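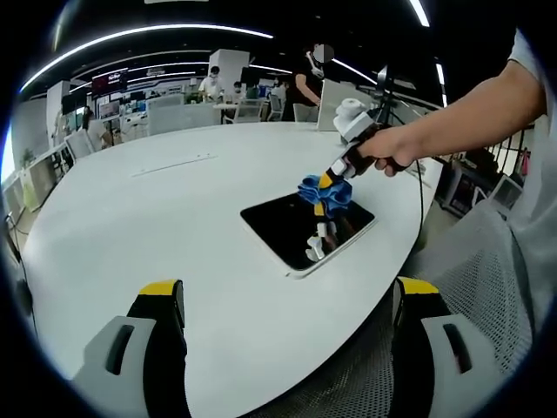

Calimlim Domestic Tasks Programme
Interim report to Drakitz, second payment period
Prepared by Despina Tsoukalas
6/28/24

You asked in your last letter whether a machine can wipe a table yet. The short answer is sometimes. The longer answer is the rest of this report, and I have kept it to the length your form allows, apart from the budget, which has its own form and its own ideas.

Work done in this period

We said in November that we would have three chores under way by now: wiping, folding and shelf tidying. Wiping is under way. Folding has been started and put down again. Shelf tidying is waiting for shelves, which Corel have promised to deliver and continue to promise.

For wiping, we collect examples by having people do the job with hand-held grippers, so that the arm learns from movements it could make itself. It is slower than using your fingers and a good deal more humbling. Our target was 300 usable examples and we have met it, although it took longer than planned to agree on what usable meant. A wipe which misses the dirt entirely but is beautifully carried out is now, by written rule, not usable.
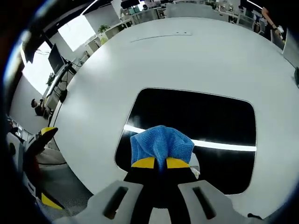 Cloth remains the difficulty. A mug is the same mug every time you pick it up. A cloth is a new object on each attempt, and the arm treats it as one, with what I can only call suspicion. In the latest set of 30 trials it picked up the cloth and cleaned the marked patch in 7. In most of the others it got hold of the cloth perfectly well and then wiped a part of the table that had nothing wrong with it. I am told this is progress on the spring, when it mostly wiped the air.

Shiny surfaces are the second difficulty. Reflections move when the arm moves, and the software is inclined to take a bright streak for a spill. It can spend a long time on one. We have added more examples on glossy surfaces and will repeat the trials once the new model is trained.

Shop-floor trial

Cirnex have offered us one counter in their showroom, out of hours, for the next stage. They would like 80 per cent success before the arm goes anywhere near a customer. I think this is fair. I also think it is a long way from 7 in 30, and I would sooner you heard that from me.
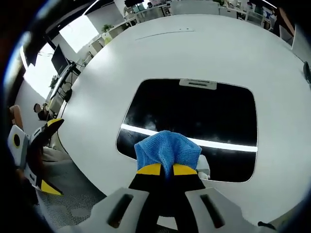
Cirnex's showroom manager read a draft of this section and replied that 80 per cent was generous, that a Saturday assistant who left one counter in five sticky would be having a conversation, and could we please say what the arm does when it fails. It stops and holds on to the cloth. I have added this to the risk table under "low".

Next period

Repeat the wiping trials with the new model. Restart folding, with tea towels only; fitted sheets have been moved to a later phase, and I would ask you not to enquire which. Begin shelf tidying when there are shelves.

We request release of the second payment as scheduled. Part of the equipment line has gone on replacement cloths, and the receipts are attached.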